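Dark brown or paint it? Bedroom cabinet

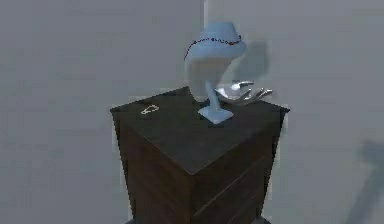
hfairweather
I've gone back and forth on refinishing our bedroom furniture since January. The room faces north and gets maybe 2 hours of decent light. My husband wants everything painted off-white. I like dark wood, and a deep chocolate brown cabinet like this one, with the grain just showing, is what I'd keep if it were only up to me. Has anyone lived with dark pieces in a dim room?

kushnir_m
Keep it dark and paint the walls. Paint on drawer edges chips. I did a dresser two years ago and the fronts look terrible now.

Lastden
Disagree. Mine was sanded and primed first and hasn't chipped. If yours did, the prep was bad.

kushnir_m
I primed it. Two coats.

pusinura
Dark tops show dust. I wipe mine every other day. Other than that I like it.

hfairweather
Dust I can handle. A shop quoted me 696 to strip and paint two pieces, pickup included. Fair?

Lastden
High. I'd do it yourself over a long weekend.

pusinura
Mine was 900 for three, so it sounds normal to me. Ask if they spray or brush.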